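Shared Workshop Robotics, Handout 4: Mounting and Commissioning a Bench Arm
Yevdokiia Nazarenko
January 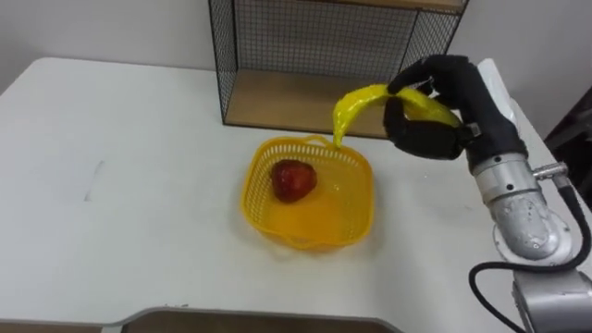 Does the arm have to be bolted down before its first powered motion?
It must be bolted or clamped to something that won't tip. An arm at full reach puts a tipping load on its base that grows with speed as well as with payload, and a base that feels solid by hand can still lift when the arm stops suddenly.

1. Base and mounting

The Mumton build uses a steel plate under the arm, fixed to the floor stand with 2 rows of bolts. Tighten the bolts in a cross pattern, in stages. Check them again after the first hour of motion and mark each head with a paint line. A line that no longer matches its partner on the plate means the bolt has turned.

Level the plate before the arm goes on. Gravity compensation in the controller assumes the base is upright. A tilted base shows up later as slow drift when the arm is put in hand-guiding mode, and people tend to go looking for that fault in the software.

2. Cable routing

The hand cable is the part most likely to fail on a home build. Leave a free loop at the wrist, large enough that the last joint can travel to both of its limits without pulling on the connector. Test this with the power off, moving the joint by hand. Fix the cable to the arm with soft straps — never with tight zip ties, which cut into the jacket.

Keep motor power and signal lines apart where the layout allows it. Where they must cross, cross them at a right angle.

3. Joint zero and limits

Each encoder on our arm reports counts from an arbitrary start point. The zero offset has to be measured once and stored. On the Mumton arm, joint 3 reads 2,316 counts at mechanical zero. Write your own values on the sheet taped inside the controller lid. Do not copy ours; the offset changes every time a motor is removed and refitted.

Set soft limits inside the hard stops. Approach each stop slowly under hand guiding, note the angle, and back off 2 degrees. Digby Whitelaw's first version had no margin, and the controller faulted each time the arm overshot slightly.

4. Hand closing force

Start with light objects that have a simple shape. Plastic fruit is cheap and will do for the early trials. Close the fingers under current control, with a low limit, and raise the limit in small steps until the object stays put during a slow wrist turn. We settled on 63 percent of the maximum finger current for general use. Above that the finger motors became warm during long holds.

A curved object held near one end will try to rotate in the grasp. Either grip closer to the center of mass or use the thumb as an opposing support from below. Janaka Mollah's notes on thumb position are in the Drullus folder.

5. Pick and place sequence

Divide the motion into named poses: home, above pick, pick, lift, above place, place, retreat. Record each pose by hand guiding and save it under its name. The "above place" pose should clear the rim of the container by more than the hanging length of the object. This is measured from the lowest point of the object and not from the fingertips, a mistake that has cost us several knocked-over baskets.

Run the full sequence at low speed with one person on the stop button. Raise the speed only after ten clean cycles in a row.

6. Before Friday

Read the Goodwin wiring notes, sections on grounding and emergency stop. Bring your joint offset sheet, filled in. Kylie Ellery will sign off stop circuits from 6:30 p.m.; an arm without a signed circuit stays unpowered.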